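Skip to content Search this site Enter keywords Go

Flandstead Accessible Play Library
Progress report to the Gallanix Community Grants Office
1 June 2024

1. Purpose of this report

This report covers the second period of the grant awarded to the Flandstead Accessible Play Library for the lending of adapted and standard game controllers. It describes the condition of the steering wheel stock, the work done on intake and labeling, and the items still outstanding. It should be read with the budget sheet sent separately by Zdenka Kos.

2. Activity in the period

The library recorded 213 loans, of which 15 were steering wheel sets. Wheels remain the most requested single item among members who find a standard handheld controller tiring. The waiting list for a wheel stood at seven households when this report was prepared. A further request has come from the day center at Catville, which would like a wheel set for its own use from October.

Intake and inspection of wheels is now carried out on the long workbench. A brown board has been laid over the middle of the slats so that the base of a wheel can be set down on a smooth surface.

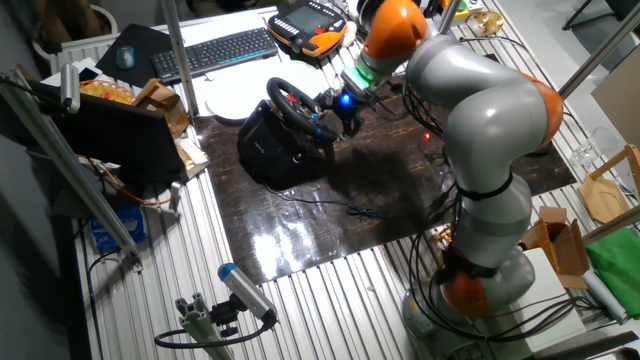

Figure 1. Wheel and base on the inspection board, with keyboard, mouse and laptop on the same bench.

Dušan Dumitrescu has asked that cups and plates be kept off it while stock is out, and a notice to this effect will be posted.

3. Labeling of controls

Members told us in the first period that the printed instructions were hard to match to the wheel itself. Many of the markings on the hub are small, and several controls are known to members only by color or position. Kalliopi Vasić has therefore drafted a one-page control guide in large type. It uses plain names throughout: "red dial," "blue buttons," "plus and minus button." The manufacturer's terms are given in a second column for anyone who needs them.

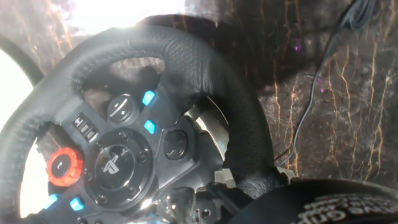 Figure 2. Hub controls, including the plus and minus rocker, the red-orange dial and the blue buttons.

The draft was read by 14 members. Most found it clear. Two asked that the dial be described by what it does in the game as well as by its color, and the next version will include this. Three members asked for a raised sticker on the plus and minus button. We have not yet agreed to this — stickers have come away from other controllers in the past, and the residue was difficult to remove.

4. Packaging and surface care

The first report noted scuffing on returned stock. The library now asks borrowers to keep the clear plastic wrap with the set and to lay it over the hub before the wheel goes back into its box. Replacement wrap is held at the desk. Compliance has been uneven, and a reminder has been added to the loan slip. 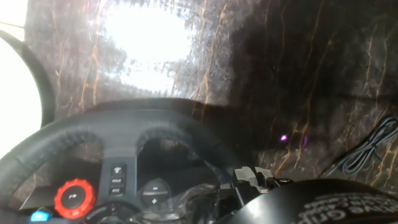 Figure 3. Clear wrap over the hub. The textured rim is left exposed.

The rim is to be wiped with a barely damp cloth. Borrowers should not use household sprays on perforated or textured coverings. The inspection sheet now has a separate line for the rim, the hub and the base, as damage to one was previously being recorded against the whole set.

5. Cables

Cable faults accounted for most of the repair spending in the period. Cables returned in a tight bundle are the main concern, and staff have been asked to lay each one out along the board and check its full length before the set is put back on the shelf. A fabric tie will be issued with every wheel set from October. The cost is small and can be met from the existing consumables line.

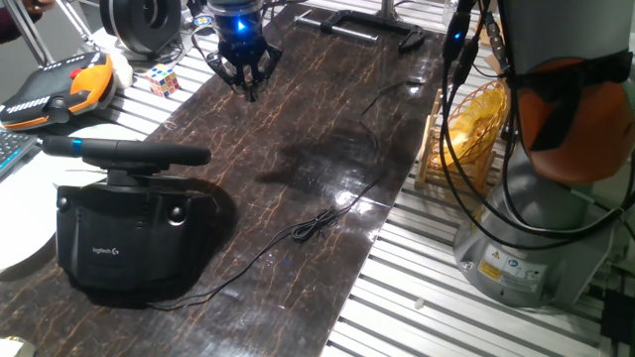 Domenica Leitner

The Logitech wheel will be kept for supervised sessions on site until the revised guide has been printed. Its cable runs well up the board when laid out, and members using it from a wheelchair will need it routed behind the table, clear of the footrests. Sessions will be booked through the front desk in the usual way. Small items used in hand exercises, such as the Rubik's cube, will be listed in the catalog under a heading of their own.

6. Matters outstanding

The service agreement with the Hodžić repair workshop has not been signed. Vesela Hodžić has proposed a fixed fee per item in place of an hourly rate, and we expect to accept once the wording on parts is settled. No payment has been made against this line.

We request permission to carry the unspent repair balance into the next period. We also ask the Grants Office to confirm whether a loan to the Catville day center would fall within the area of benefit — the center lies outside the Flandstead boundary, although a number of our members attend it.

Contact us | Accessibility | © Flandstead Accessible Play Library | Back to top

This site uses cookies to remember your settings. Accept Manage choices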